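The Milier Church Supper Book: Baked Rice with Onions

Jul 12, 2025

This blog continues its series on community cookbooks with a recipe from a spiral-bound collection issued by the women of a church in Milier. The book carries no date. The advertisements at the back, including a full page for the Carbone grocery, suggest that it was sold to pay for a new kitchen floor.

The recipe selected is a baked rice dish with onions and Swiss cheese, submitted by Merja Honkanen. It requires one baking dish and very little attention, and it may be served with roast chicken or alone.
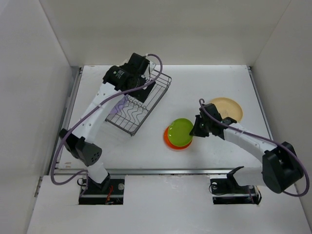
Ingredients and Changes

The original calls for 2 cups of long-grain rice, four large onions, a stick of butter, a cup of grated Swiss cheese and a cup of light cream. I reduced the butter by half and used whole milk in place of the cream. The salt was left as written, although cooks who use a salted broth may wish to omit it.

The onions should be sliced thin and cooked slowly in the butter until they are soft and pale gold. The printed instructions allow 13 minutes for this step. That was not sufficient in my kitchen, and I would advise readers to allow half an hour. 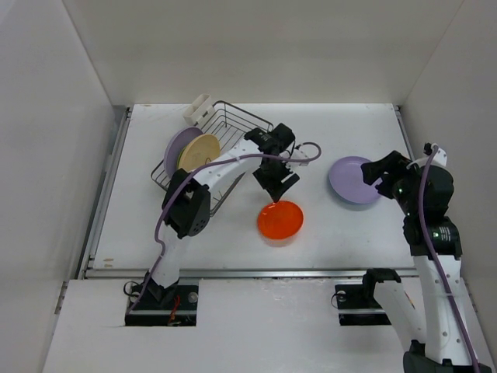
The rice is boiled for five minutes only, drained well, and stirred into the onions with the cheese, the milk and a little nutmeg. The dish is then covered and baked at 325 degrees for one hour. It should rest for ten minutes before serving - the center will appear loose at first, and it firms as it stands.

Responses to the April Post

The noodle casserole published in April brought several letters on the matter of covering a dish in the oven. I had recommended foil throughout. Most correspondents agreed, but the opposing view was well argued.

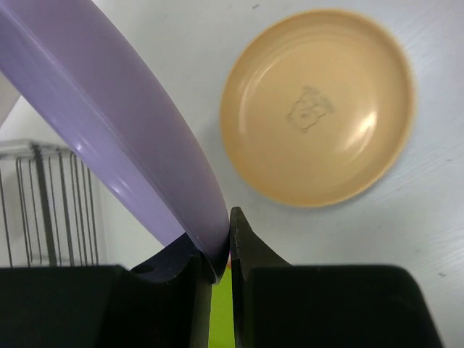 Golnar Daneshvar wrote that foil keeps the top too soft for her taste, and that she removes it for the last quarter hour and adds a handful of buttered crumbs. She also asked that baking dish sizes be given in future recipes.

Both points are accepted. The rice above was baked in a 2-quart dish, and the crumbs would suit it very well. Readers who prefer a softer top should keep the cover on for the full hour.

Leftovers keep for three days under refrigeration. A spoonful of milk should be added before reheating.

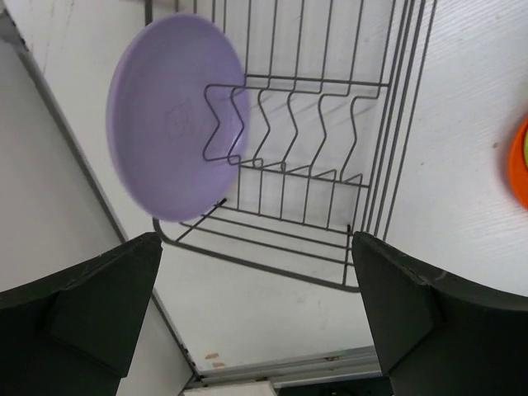 Page 13

The facing page in the Milier book gives a cucumber salad with dill and white vinegar, which makes a suitable cold dish beside the rice. I have prepared it once, with less sugar than directed, and will include it in a later post together with the molasses cookies.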